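Subject: Re: [toyshare] Sorting the game table before the next swap

Bereket Admasu wrote:
> Could whoever has the mixed toys say what is there? I have 2 families
> asking for building blocks and one after playing cards.

Bereket, the card boxes are the white ones with pink trim, standard size, plastic coated. I haven't gone through the packs yet.
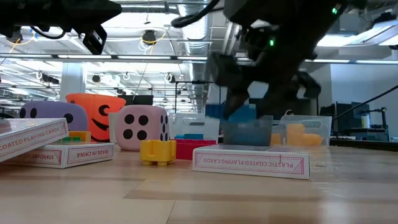
Blocks should go in the clear bins so people can see what they are getting. I would keep the big foam dice out of those — they take up too much room and the small pieces end up underneath.

The label sheets from Penska came in a pack of 200, so please don't buy any more.

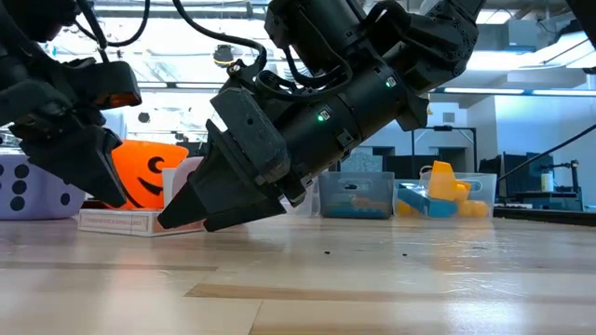 The pumpkin is staying with us until the autumn box goes out. If the Somogyi hall wants it sooner, let me know.
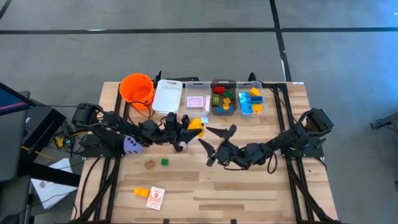 Rorklow, September 4, 2026

Bricks for your families can be picked up any evening after tea. Ring the side bell, as the front one is still broken.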